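机器到底能不能干家务和车间杂活,这个问题我在八月答应写一串,拖到现在。先说范围:只谈挂衣架、取衣架、叠布这一类,不谈扫地机。扫地机是另一个问题,二维的。

1/ 衣架是个很好的测试件。便宜,形状统一,失败方式很多。人取一只衣架,靠的是抬、转、抽连成一个动作,中间没有停顿。把它拆给机器,至少是四段:接近、夹持、脱钩、退出。脱钩这段最难。

2/ 难在约束。钩子套在杆上以后,能走的方向只剩一个小锥形。夹持点离钩子越远,杠杆越长,手指稍微偏一点,钩口就横过来卡在杆上。力控做得好可以救回来,位置控制基本救不回来。

3/ 杆是直的还好办。杆一弯,每个位置的法向都不同,示教一个点不能平移到下一个点。 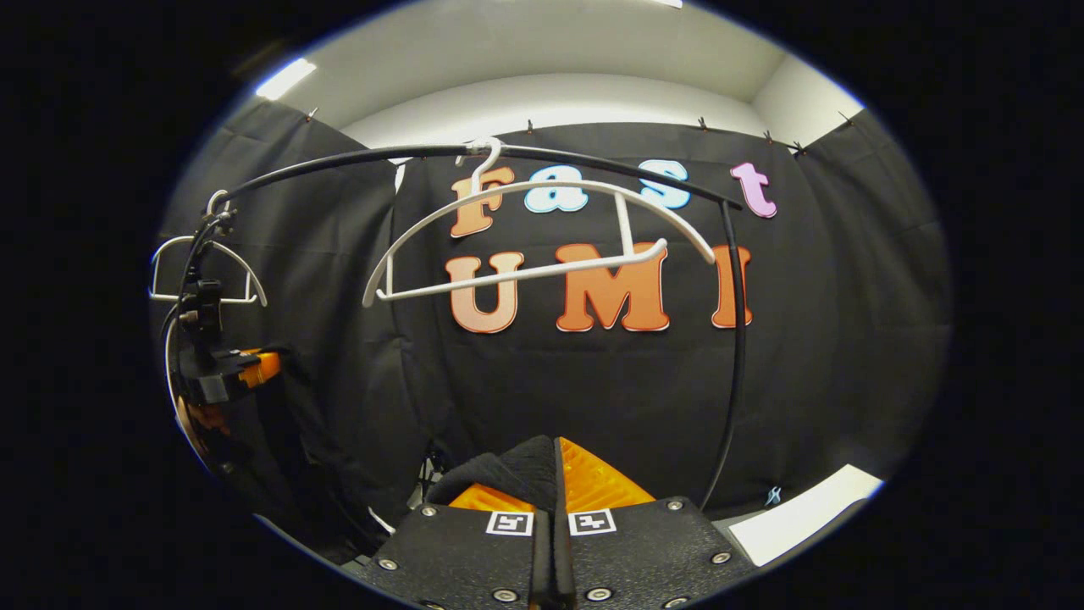 弯杆上的两只白色衣架,一大一小,后面是黑色帘子。

4/ 大小混挂也有讲究。大衣架正对着人,肩部轮廓完整,识别没有问题。小的那只侧过来,投影只剩一条窄边,深度相机在这种细边上经常丢点。白色塑料配黑底已经算照顾它了,换成透明衣架再试,结果会难看很多。

5/ 说点数字。Wumard那套取放流程,我在自己的台子上跑过720次,只取衣架,不带衣服。单次节拍7秒。人做同样的动作不用掐表,肯定比这快。节拍我不太在意,机器可以夜里干。在意的是失败以后谁来收拾。

6/ 失败分两种。一种是没夹住,重来就行,代价是再等一个节拍。另一种是夹住了但没脱钩,继续拉,整根杆跟着晃,旁边的衣架全部移位,之前的位姿估计作废。第二种出现一次,后面往往连着错几次。统计成功率的时候把两种混在一起算,没有意义。

7/ 所以看演示视频我只看一件事:失败之后有没有剪辑点。Skevska的视频没有剪,可以看到它停下来重新拍一遍,再下手。慢,但这是能进车间的做法。

8/ 车间这边,Alldale的洗衣线问过我能不能上。他们的工位是从杆上取空衣架,理齐,放进回收箱,一班60箱。我的答复是取可以试,理齐先别想。空衣架互相钩在一起的时候,人是抖一下解开的。抖这个动作目前没有可靠的写法,力度大了飞出去,小了不动。

9/ 有人会说改工装就行,比如杆上加定距槽,衣架换成统一朝向。可以,而且我建议这么做。但改完以后,任务已经变成普通的上下料,用六轴加一个专用爪就能解决,跟“机器会做家务”没有关系。家里没有人会给衣柜加定距槽。

10/ 再说手指。平板夹爪加软垫,对付塑料衣架够用。Bíró的指垫我用了6周,表面带纹的那款,夹横杆不打滑,夹衣架颈部那一小段就不行,接触面太小,一受扭矩就转。换更软的垫子转得少一些,代价是磨得快,碎屑粘在衣服上,洗衣线不接受。

11/ 挂着衣服的衣架是另一个级别。布料遮住肩部,重心不在中间,取下来的时候还在摆。我试过薄衬衫,勉强。毛衣没有试,不想试。

12/ 目前的判断:空衣架,固定工位,允许重试,可以上。带衣服,家用衣柜,不行。中间那一段,比如酒店布草房,取决于现场愿意改多少东西。

13/ 下一串写叠毛巾。相机要重新标定,标定板还没到货,时间不定。

2019年9月13日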